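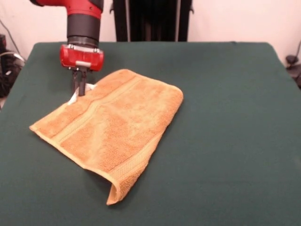
**Why is a towel so hard for a motion planner?**

A planner wants to know where the object is, and with a towel that question has a new answer after every touch. A box has a pose you can write down in six numbers. A towel has a shape, and the shape is half hidden under itself.

I've been living inside that problem since August and I'm having a great time, so this is a long one. Get a coffee.

## Where the stack is now

We run three pieces. Joltolero is the perception node: it takes the images in, finds the cloth and proposes places to grab. Guvo is the planner, which takes those proposals and comes back with an arm path (or a refusal). And Cloltitz is the replay tool Glenys Pirihi wrote when she got tired of me describing bugs to her with my hands. It lets you scrub through any run with the planner's state lined up next to the pictures, and I love it more than is reasonable for a piece of software with two buttons.

For a long time Joltolero looked for corners. It found bright, sharp, confident corners, and many of them weren't corners of the towel at all. Fold a towel over and you get points everywhere: a real corner, the end of a crease, the spot where one layer crosses another. All of them look pointy to a detector trained on flat cloth.

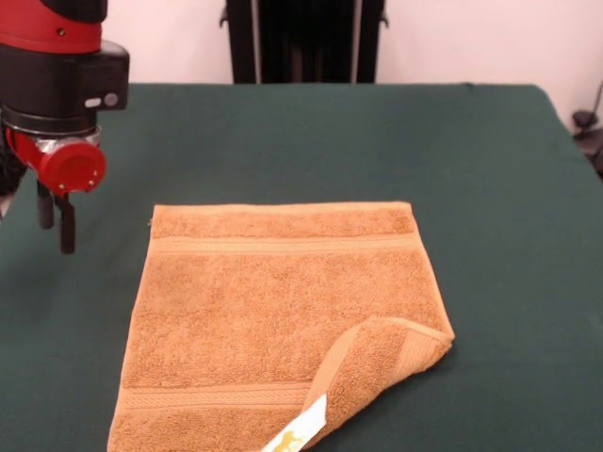 *Gripper open beside the towel, near corner folded back on itself.*

Tamsin Paewai suggested we stop asking for corners and ask for edges with a type. So each bit of outline now gets one of four tags: hem, fold, overlap, or don't know. The hem is a lovely thing to look for on terry cloth, by the way! The woven parts are smoother than the loops and they catch the light differently. The catch is that decorative bands are woven too, and they run across the middle of the towel where no sane person would want to call them an edge. Our first version was crazy about the bands. Every run, straight to the band.

The fix was embarrassingly small. A hem has table on one side of it (or another layer of towel, at a different height), and a band has towel on both sides at the same height. We added a check on both sides of each candidate and the band grabs mostly went away.

To train it I labeled 688 crops by hand over a couple of weeks, mostly in the evening with the radio on. Yolotzin Varela then relabeled a chunk of them without seeing mine, and where we disagreed it was nearly always fold versus overlap. I've looked at those crops again and I still couldn't tell you who was right. They go in as "don't know" now, and the model is better for it.

## Camera agreement

We have more than one view of the table and they don't always tell the same story. A flap that is obvious from the side can vanish into one orange blob from overhead.
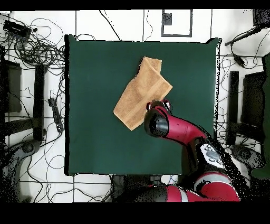
*The view from above. Black speckle follows the outline of the arm.*

I used to average the views, which was a bad idea, and I'm the one who had it. If one camera sees a hem and another sees nothing, the average is a weak hem, and Guvo would throw it out. Now each view votes only on the parts it has a clear line to, and everything under the arm's own outline gets masked before the vote, with a 20 pixel margin so we don't trust the messy bits right beside it.

Masking the arm sounds trivial. It was most of a Tuesday. The mask comes from the joint positions, the images come with their own timestamps, and the two were 40 milliseconds apart, so when the arm moved the mask trailed behind it like a kid being dragged around a supermarket. Marama Treloar spotted it in Cloltitz within a minute of sitting down. I had been blaming the model!

If you're chasing something like this, check your clocks first. Log the capture time and the arrival time as separate fields. We only had one field, called `time`, and it meant different things in different files.

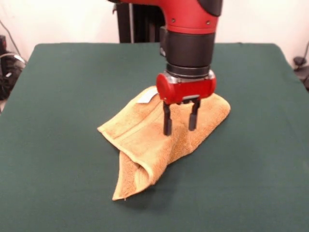 **What should the planner do when it doesn't trust any of the grasps?**

Make a cheap move that changes the shape, then look again. Guvo has a short list of these, like a small lift from the highest point or a nudge along the table, and it picks one whenever every proposal scores under the threshold.

I fought this idea for ages. It felt like giving up. But a messy pile has very little to offer a perception system, and spending longer staring at it doesn't add information. Lifting it a little and setting it down does. The rule we settled on is two of these moves at most, then stop and log the run for a human to look at.

Warrick Brunton wants the threshold to be learned. I want it to stay a plain number in a config file until we understand it, so for the moment it's a plain number in a config file with a rude comment from Warrick next to it.

## Next up

- Clean up issue 1823, where Guvo plans a perfectly good path and then refuses it for being too close to the table it is meant to touch.
- Split `time` into two fields in the old logs too.
- Try the edge tags on a thinner cloth, with no loops to help us.

The thin cloth is the one I'm excited about, and I've already started on the labels.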